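Plugs and sockets: our spring collecting gallery
Posted Apr 9, 2026

Hello again! It's been a while since I put anything on the gallery page, mostly because I've spent my spare hours with a gripper in my hand. For anyone new, I'm part of Purnesance, a little project that's trying to get a robot to cope with ordinary fiddly jobs, and my bit of it is gathering the examples. You hold the gripper, you do the job yourself, the camera on top records the lot, and later the model gets to chew on it.

The job this round is plugs. Pick up an adapter, put it in a power strip, take it out again. It sounds dull and I can confirm that by the second afternoon it is a bit dull, but I've got very fond of it. You find out how much your own hands do without asking you. I had to learn to come in lower than felt natural, and to stop twisting my wrist at the last moment - a habit that looked fine to me and made a right mess of the first batch.

We aimed for 300 good runs and finished with 303, after I'd gone back through and thrown out the ones where I dithered. At 151 I stopped for a proper lunch, which I mention only because everything after it is noticeably smoother! The runs are split into two sets, Leken (adapter starts on the table) and Fuchs (adapter starts in the strip). Both names came out of a hat.

The other thing I wanted was clutter. Our older recordings were all made over a bare desk, and the model sulked as soon as anything else came into view. So now I go for tables with plenty going on, and I don't tidy up first.
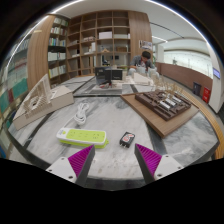

Adapter on the marble near the right fingertip, prongs towards me, with the site model and its tiny trees over on the right.
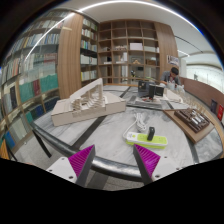 Same green and white strip, with the black plug standing up in the middle of it and the big pale model taking up the left of the table.

Next up is the boring half, which is checking the labels. Every run needs a start, a grasp and a let-go marked, and I can do 5 before I need a cup of tea. Once that's finished it all goes into Flusska, our training setup, and I'll leave it chugging away over the weekend and try not to peek.

In May I'd like to have a go with switches and those stiff little rocker buttons. If you've made recordings like this yourself and have a trick for keeping your elbow from aching, please write in - mine is complaining as I type.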